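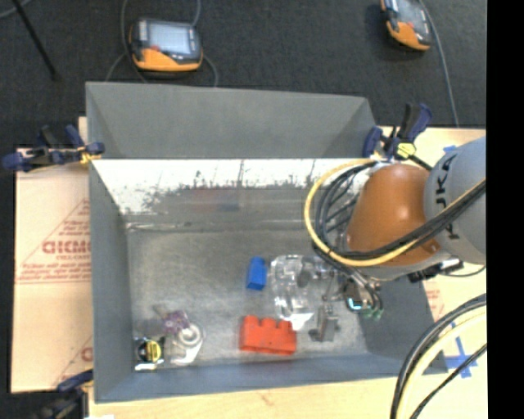
Field Visit Report: Robot Open Day at Flevisden
Introduction to Automation, second-year project
Written for our group by one member, with notes from the other three

Why we went

Our project this term is a small sorting machine for mixed household items, and by the middle of the semester we were stuck. Our gripper could pick up a wooden cube every time and almost nothing else. So when the Flevisden lab opened its doors on a Monday in June, we signed up the same day. The bus ride took nearly 2 hours each way and it was worth every minute!

What we saw

The open day had several stations, but we spent most of our time at the bin picking one, which the lab calls Pesness. The idea is simple to say and hard to do: small things lie in a big gray metal bin, and a KUKA arm has to reach in from the side, take hold of one and bring it out. None of us had stood that close to an industrial arm before. In the videos we watch for class they look clean and bare. In person there is so much on the outside, with a yellow hose looping around the orange-brown housing and a bundle of black cables following it (our own cable routing suddenly looked a lot less embarrassing).

The objects were what excited us most, because they are so close to our problem. There was a small blue block, a red-orange one with three bumps along the top, something like a tape measure, and then the nasty ones: clear plastic. The big clear piece lay right next to the blue block and glittered all over, and you could see the gray metal straight through it. Our camera would have no chance with that.

We also liked how the bin was held in place. We had expected some special mount, and it was clamps, the kind we have in our own workshop. Blue tape was stuck on the work surface too, and two handheld controllers were lying on the carpet behind the bin. It felt like a place where people change things every day, and that made us less shy about asking questions.

How the demo was run

The team ran sets of 8 picks, and between sets they moved the objects around by hand. Before each set they asked the visitors to guess which object the arm would go for first. We were wrong almost every time. We kept picking the one that looked easiest to us, and the software, which is called Wastalura, ranks grasps by how much room there is for the fingers. An object pushed close to a wall scores low even if it is a nice shape.

We were told the station had logged 406 tries in the week before the open day, and that 264 of them counted as good picks. At first that sounded low to us. Then we learned that a try only counts if the object comes out alone and is set down without being dropped. By that rule our own machine would do a lot worse than we have been claiming, so we are going to start counting the same way.

What we are taking back

Our test bin has a smooth white floor. Theirs is worn and scratched metal, and the back wall even throws back blurry bits of color, so the camera has to cope with all of that. We want to swap our floor for an old baking tray and see what happens to our detection.

We are also adding clear objects to our test set now and leaving the cubes for warm-up. Liao, the gripper we built last term, has flat fingers with no padding. After talking with the team we want to try soft pads first and suction second, as pads are cheap and we can cut them ourselves.

The last change is about space. We never wrote down how close our objects were to the walls, so we can't tell if our misses came from the camera or from the fingers hitting the side. From the next test on, there will be a column for it in the log sheet.

Open questions

We forgot to ask how long it takes to set up the camera again after the bin gets bumped. We also don't know yet how Wastalura handles two objects that touch each other. One of us has written to the lab, and the reply will go into the final report along with the results from the baking tray.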